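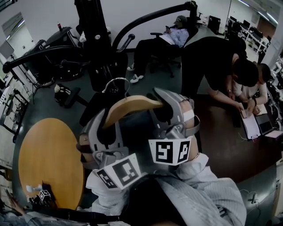
Fig. 8. Wooden hanger with metal hook.

Section 2: Cleaning and sorting what you dug

The Plelura kit is sold as a way to turn a bucket of dirt into specimens in an afternoon. I wouldn't count on it. Most of what comes off a fee-dig pile is feldspar and disappointment, and the kit can't change that.

1. Rinse everything in plain water first. Use a bucket, not the sink. Clay sets in drainpipes.

2. Let the pieces dry in the shade for a day. Wet rock always looks a better colour than it is. Do your keeping and tossing after this step.

3. Scrub with the nylon brush. Leave the brass one in the box unless you have quartz and are sure of it. It leaves yellow streaks on anything rough.

4. Test hardness on a broken corner, never on a crystal face. The picks supplied are marked 2 to 8. Fedir Polishchuk tried ours against known samples and the top two scratched the same things, so treat any reading above 6 as a guess.

5. Label each piece with the pit and the date before you start the next one.

Caution: The sachet of "Vodolmont rust remover" lists no ingredients. We don't use it. If you must, wear gloves and goggles, work outdoors, and keep it away from calcite, which acid will eat.

Caution: Never dry-grind or dry-saw rock. Silica dust harms your lungs, and the paper mask in the lid won't seal against your face.

Note: The colour chart calls anything blue-green "amazonite". Kam-wah Yang matched a chip of painted concrete to it. Check cleavage and hardness before you write a name on the label.

Note: Spare picks are item 21 on the parts list. The pouch is item 71 and isn't worth replacing.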